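Chapter 4
Floors Underfoot: Carpet, Stripe and Wear

I bought my first carpet for the wrong reason, and I've been grateful to it ever since. It was cream. I had a dog, a gravel driveway and a back door that opened straight into the room, and I picked cream because it looked lovely on a sample the size of a paperback. By March of the next year I knew every spot on that floor personally!

So in this chapter we're going to look down. We spent the last one on walls, and walls are easy on a beginner (you can paint over them on a Saturday and forgive yourself by supper). A floor takes shoes, chair legs, dropped toast and whatever rolls under the desk. It's also one of the biggest patches of color in any room, and I still meet students who leave it until the money has run out.

Let's start with a workhorse, the gray striped carpet. I used to think of it as office stuff and walk right past it. Then I took a job on two long workrooms in Valport, and the owners wanted something that would look decent between cleanings, and I had to eat my words.
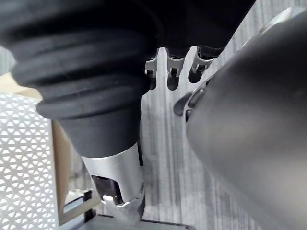
Photo: Skitham Picture Desk, 5 April 2022

Look at the floor in the photo and notice how uneven the streaks are. You get light gray, white and a darker charcoal, all running the same way, with no hard ruled line between one and the next. I love that for a busy room. A bit of lint has pale streaks to hide in, a scuff has dark ones, and your eye slides along the stripe and doesn't stop to inspect. Try the same crumbs on a plain cream floor (ask me how I know) and they'll shout at you from the doorway.

Direction matters too. Run a stripe the long way in a narrow room and the room stretches out even more; turn it across and things feel wider and calmer. At Valport I changed my mind twice before the fitters came, and I'd do it again, because moving a sample costs nothing.

Before you read on, find a striped floor or rug near you, at home or in a library or a waiting room. Stand at one end of it, then at the side, and jot down which way you'd have laid it. Keep the note handy for Section 4.2, where we get into pile height and why the Finau stairs had to be done over.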